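4.2 Pose estimation during transport

Once the gripper has closed on a piece, the planner needs the pose of that piece relative to the fingers. The nominal grasp is centered, but in practice the piece shifts a little as the fingers close, and the error carries through to the insertion step if it is ignored. We therefore run the tag detector on the wrist camera stream for the whole transport phase and treat the grasp offset as a quantity to be estimated.

The detector reports four corner points for each tag it accepts. Corners are passed to a planar pose solver, which returns two candidate poses. With a tag seen close to face-on, the two candidates can have similar reprojection error and the solver may switch between them from one image to the next. We keep the candidate closer to the pose predicted from joint encoders and the previous offset estimate. The prediction is also used to reject detections that are farther from the expected position than the gate allows.

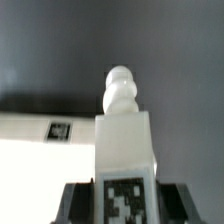
Figure 3. Wrist camera view in the transport phase. The block is between the gripper fingers, with part of its tag inside the image. A second, smaller tag is visible on the white structure to the left.

The tag on the piece and the tag on the fixture are handled by separate filters. The piece filter estimates a fixed transform between the gripper and the piece, so its process noise is set very low after the fingers stop moving. The fixture filter estimates a transform in the robot base frame and is allowed to drift slightly, which absorbs some of the error left over from hand-eye calibration. We tried a single joint filter in an earlier version. It worked when both tags were detected, but a bad fixture detection would pull the piece estimate with it, and recovery was slow.

Partial tags are common in this phase. The standard detector needs a complete border, so a tag that runs past the bottom of the image gives no result at all. We added a fallback that uses the visible cell corners. It starts from the predicted pose, projects the known tag pattern into the image, and searches for each corner along the two local edge directions. If enough corners are matched, the pose is refined by least squares over the matched set only. The fallback never starts a track. It can only continue one that was started by a full detection at the pre-grasp position.

Exposure was a second source of missed detections. White parts under the cell lighting saturate easily, and automatic exposure reacts to the whole image, including background that has no use for the task. We replaced it with a controller that meters only the regions where tags are expected. The controller updates slowly to avoid visible steps in brightness, which had upset the edge search in the fallback.

4.3 Trials

We ran 300 pick-and-place trials in the Tresonlow cell with the settings above. Ottavio Sartori prepared the start poses, and the same list was used for every configuration. A trial was counted as a success if the piece was seated without a force stop. The full-detection tracker alone lost the piece tag at some point during transport in 157 trials. With the fallback enabled, it was lost in 50. Most of the remaining losses came during fast wrist rotation, where blur removed the inner cell edges.

Losing the tag did not always end the trial. When no measurement arrives, the piece filter holds its last estimate and its covariance grows. The planner continues until the covariance passes a set limit, then slows the arm and waits up to 800 ms for a new detection. If none arrives, the arm returns to the pre-grasp position and the trial is recorded as aborted.

Logs were replayed offline with the Waverton tool so that changes to the gate could be tested on identical input. A tighter gate reduced wrong associations between the two tags but also rejected good detections after the piece had slipped. The value used in the remainder of the paper was chosen by Cinzia Sala from these replays and was not tuned again for the insertion tests in Section 5.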